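Lecture notes, week 4: fabric, fit and the swimwear label

These notes go with the slides but they do not replace them. Please bring your own measuring tape next time, a soft one.

## 1. What we mean by "coverage"

In the fashion trade the word coverage has two uses. For the designer it is how much of the body the garment hides. For the shop it is often only a word on the hanger: full, medium, low. These two do not always agree. In the August catalogue of Kallio, the same brief is called "full" on one page and "medium" on another, and the pattern is identical.

So when you write a product text, describe the cut:

- where the leg line sits (below the hip bone, on it, above it)
- how high the back comes
- whether the neckline stays in place when the person bends forward

The customer who wants a modest suit and the customer who wants a small one are both helped by this. It is also the main reason for returns, which we come to in section 4.

## 2. Knitted cloth and stretch

Nearly all swim fabric is knitted. A woven cloth can be used for shorts and for cover-ups, but it needs a closure or an elastic waist.
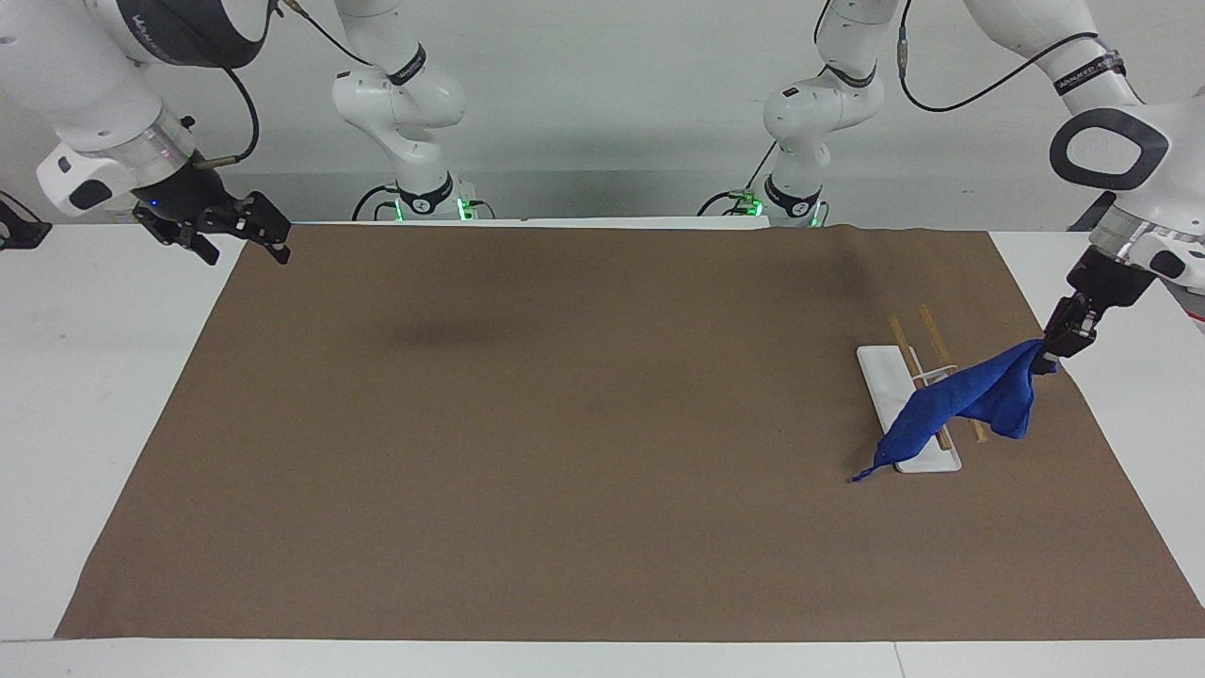
Stretch is measured in two directions, along the length and across the width. We mark a piece of 40 mm on the flat cloth, pull it gently until it resists, and read the new length. If it reads 60 mm, the stretch is 50 per cent. Students often pull too hard. Stop when the cloth begins to resist, not when your hand gets tired.

After the stretch we look at **recovery**. Leave the cloth to rest and measure the same marks again. A good swim knit comes back almost to 40. If it stays longer, the suit will hang at the seat after few wearings, and no elastic at the leg can repair this.

Remember also the lining. A lining with less stretch than the outer cloth decides the stretch of the whole garment. I have seen this mistake in finished collections – the outer fabric was excellent and the suit could hardly be put on.

## 3. The retro high waist

The high-waisted brief came back some years ago and it has stayed. Three points for pattern work:

1. The waist edge must be cut to the natural waist, which is higher than most students place it.
2. The side seam is curved. A straight one makes a fold above the hip.
3. If there is gathering at the front, it is done on the outer layer only and the lining stays flat.

Compare the Tarnier brief (style 887) with the one from Rekus. Tarnier uses a wide elastic in a casing. Rekus turns the fabric double and uses no elastic at the waist. The second is more comfortable when sitting, but it asks for a fabric with very good recovery.
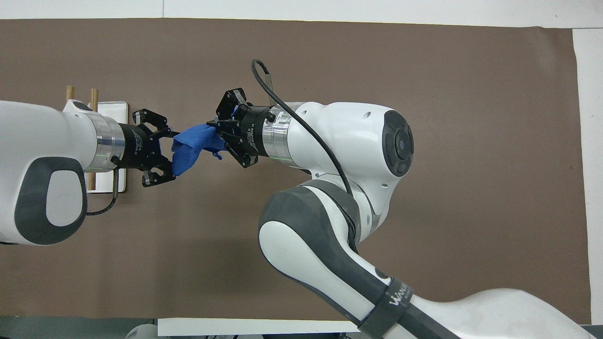
## 4. Sizes and returns

Bra sizing and dress sizing meet in swimwear, and they do not fit together well. Many labels solve it by selling the top and the bottom separately. Erix sells them only as a set, and in the discussion we will ask what this means for a person who is one size above and another below.

For one-piece suits the most important measure is the **torso loop**: from the shoulder, down the front, between the legs and up the back to the same shoulder. Very few size tables print it. Please measure it on your fit model before you cut anything.

## To prepare

- Read the chapter on elastics and write down which ones are safe in chlorine.
- Choose one suit from any shop and rewrite its product text, maximum 60 words, using the points of section 1.
- Hand in on 13th December, on paper. Put your group number in the corner, as last time it was missing on many sheets.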